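Bunier brings back layering dies for summer card makers

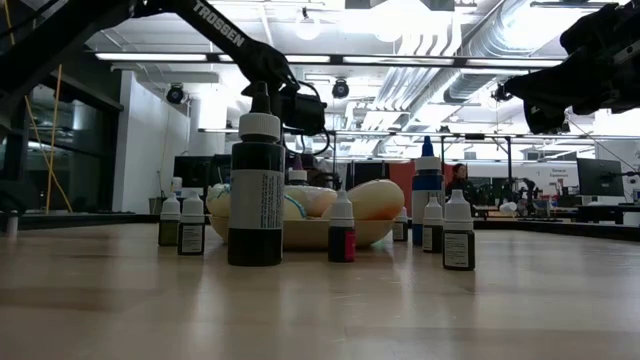 July 7, 2025 - Paper craft company Bunier has put its Nordin layering dies back on sale after a break of 39 weeks. The dies cut nested frames for greeting cards and were dropped from the catalog last year when the company moved its cutting and packing to a new building in Brallivby.

The set now comes in two sizes. The smaller one fits a standard A2 card, and the larger one is meant for square cards and scrapbook pages. Each size has 4 frames with a stitched edge, plus a plain rectangle for the sentiment. The old scalloped frame is gone. Bunier said it tore too easily on lighter cardstock and that it has no plans to redo it.

A matching stamp set, Bresari, goes on sale at the same time. It has wildflowers, seed heads and a handful of short greetings in a narrow print style. The flowers are drawn as open outlines, so they can be colored with markers or pencils, and the greetings are sized to fit the plain rectangle in both die sets.

Bunier recommends 80 lb cardstock for the frames and a heavier base for the card itself. Thicker paper will cut, but may need a second pass through the machine. Foam tape works under the top layer only - two raised layers make the card too bulky for a regular envelope.

The dies work with most tabletop die-cutting machines. The larger set needs a plate at least six inches wide, so owners of mini machines should stick with the A2 size.

Both die sets and the stamps can be ordered from the Bunier online store and from craft shops that already carry the line. Shops that had open orders for the old Nordin set will get the new version at the earlier price. Orders placed in July ship with a printed sheet of card layouts, and the same sheet will go up on the company website later in the month.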